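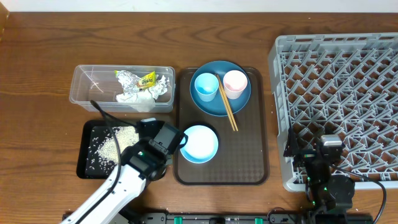 Figure 6.1 Crumpled foil, a tissue and a snack wrapper in a clear plastic container, with grains of rice on a black tray.

16 March 2023
By Renji Kawaguchi
Reading time: 15 minutes

We use cookies to remember your place in the chapter. Accept / Manage settings

Chapter 6
Household Waste and Where It Goes

6.1 What counts as waste

A material becomes waste when its holder throws it away or means to. The definition says nothing about whether the material is still useful. A clean sheet of foil and a torn one are both waste once they are in the bin, although one could have been used again.

Household waste is usually sorted by material. The main groups are food and garden waste, paper and card, glass, metals, plastics and textiles. What is left over is called residual waste. Most of it is burned for energy or buried in landfill.

Some items are hard to place in a single group. Many snack wrappers are made from a plastic film with a very thin layer of metal on one side. The two layers cannot easily be pulled apart, so the wrapper is of little use to a metal recycler or to most plastic recyclers. Materials of this kind are called composites. Section 6.4 returns to them.

6.2 The Plonier survey

Much of this chapter draws on a survey carried out in the town of Plonier, which has 3000 households. For one week in March, 152 of them kept their waste in separate containers and weighed each container before collection. The survey was run with Corkora, the firm that empties the town's bins.

Food made up the largest share by weight. Plastic film took up a great deal of space in the bin but weighed very little. A survey that measured volume would have put the groups in a different order, and readers should check which measure has been used before comparing one town with another.

The households were also asked how much food they had thrown away in the previous week. Their answers were on average 25 per cent lower than the weights recorded. Small amounts, such as rice left in a pan or the ends of a loaf, were the ones most often forgotten.

6.3 Terms used in this chapter

Waste stream: all the waste of one kind, followed from the bin to its final treatment.

Contamination: the presence of the wrong material in a waste stream. Food on paper is a common case.

Recovery: any treatment that gets some use from waste, including burning it for heat.

The Majumder plant, described in Section 6.5, receives the mixed metals and plastics from Plonier. Garden waste goes to the composting site at Putetti.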